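Posted 14 October 2021 by the course instructor
Last updated: February

Session 4: Drum brakes, and why your pedal sinks

Last time we left the Nerneo sedan on stands with its rear drums off. Read the wheel cylinder section again before touching it. Some of you read it the first time, and I thank you both.

A drum brake pushes two shoes outward against a spinning drum. The leading shoe gets dragged harder into the drum by rotation, so it does extra work for free. The trailing shoe gets no such help and complains less than you'd expect. 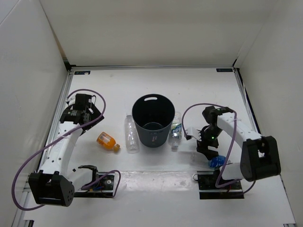

Adjustment comes before bleeding. Shoes set too far from the drum give a long pedal, and you can push fluid through the lines until supper without curing it. Turn the star wheel until the drum drags, then back it off 6 clicks. The Gruka manual says 4. The Gruka manual also has the drawing upside down — use 6.

Shoe sets for the shop cars come from Skukiveo: part 407 for the front, 590 for the rear. They look alike in the box and do not fit alike on the car.

For next session: sketch both shoes, mark the direction of rotation, and label which one is leading.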